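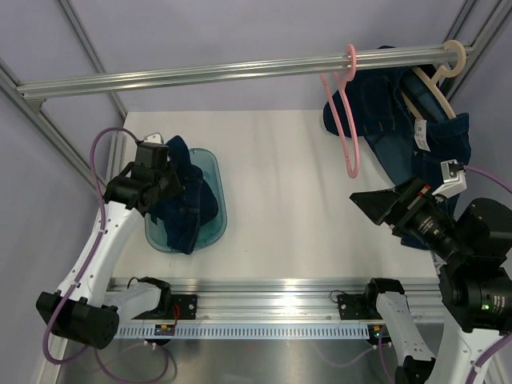 Garment cell, denim set. Left arm at the basin, pink hanger free on the rail.

Home | Notebook | Cells | Rigs | Search

November, 4:10 pm

Teleop on the hanging task again. Target from Niseo is 200 demos on denim before anyone trains. I still don't believe the number. Fifty clean ones would tell us more than 200 where the operator fumbles the waistband and we keep the episode anyway.

My main gripe is the labelling. Ikska marks an episode "success" if the garment ends up on the rail, however it got there. Dragging it up by a pocket counts the same as a proper two-handed insert. I've asked for a second flag and will believe it when I see it.
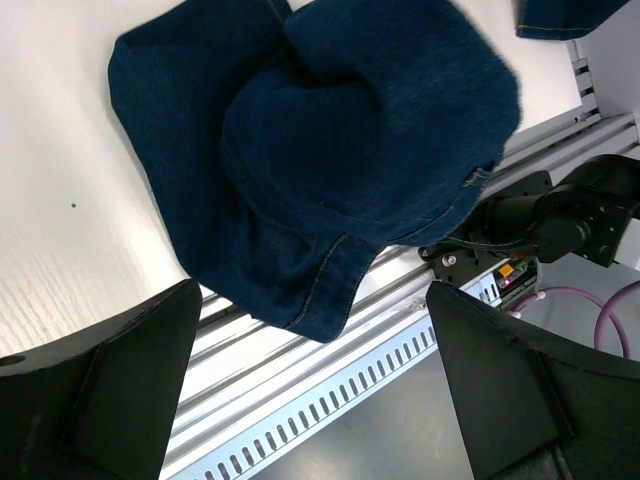
Wrist view, denim bunched over the front rail. Not much to tell the operator which end is up.

Dark cloth folded on itself is hard to read at this range. I'd like to try the same operator with the wrist feed off – if the times don't change, we're recording a camera that no one uses.

To do: colour balance on both wrists, grey card in the Lindqvist drawer. Ask whether the 2,253 older episodes used the same hanger spacing.

Gilemico workshop notes | Contact the lab | © Gilemico | Back to top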